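Forum > Paper, Card and Packaging > Reusing carrier bags for flower gifts

truvari_13
I want to put artificial stems in an orange paper carrier with ribbon handles. Card weight unknown. Do the stems go in before or after the ribbon is tied? Bench is marble, so things slide.

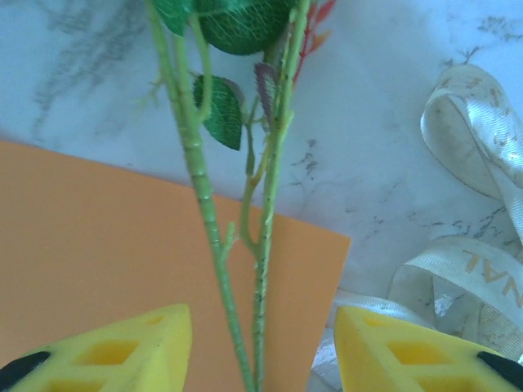 dorkora
Stems first. Moulded stems don't compress, so a knot tied early ends up in the wrong place. Your two lie close together and draw in towards one end, so treat them as a single bundle and tie at the narrow part. The ring-like nodes on the thicker one will stop a tie from slipping.

pliltow401
Disagree. Ribbon first, slack, then tighten. You can't centre a bow with foliage in the way.
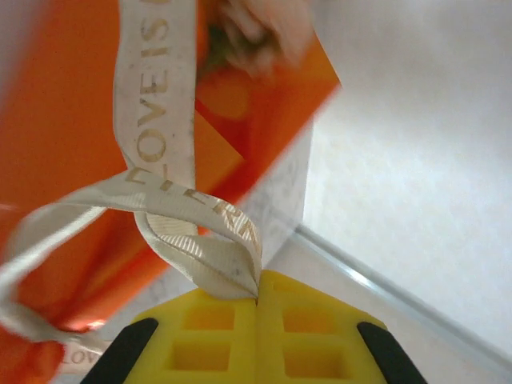 dorkora
Satin has poor grip at the knot and shows every crease. Slack tying means handling it twice. Printed ribbon is worse, as one twist turns the lettering over. With LOVE IS running up the length, any loop has to be set before tension goes on, or the words end up on the inside.

pliltow401
Only if you care about the lettering. I cut mine at 10 cm tails and let it fall.

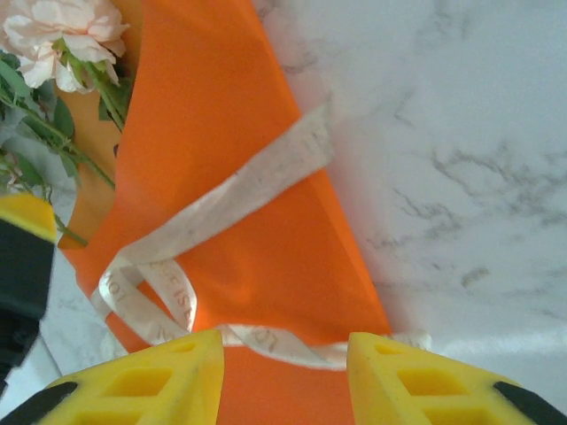
Photo: Mārtiņš Tamošiūnaitė

bråten
Lay the bag flat, as with the rose beside it, and work from the handle. Grey marks on cream satin come up with a barely damp white cloth. Test an end first – some printed colours lift. Press on the lowest setting, 3 seconds, cloth between.

truvari_13
Stems first, then. Will leave the pressing until the marks are off.

pliltow401
Still say ribbon first.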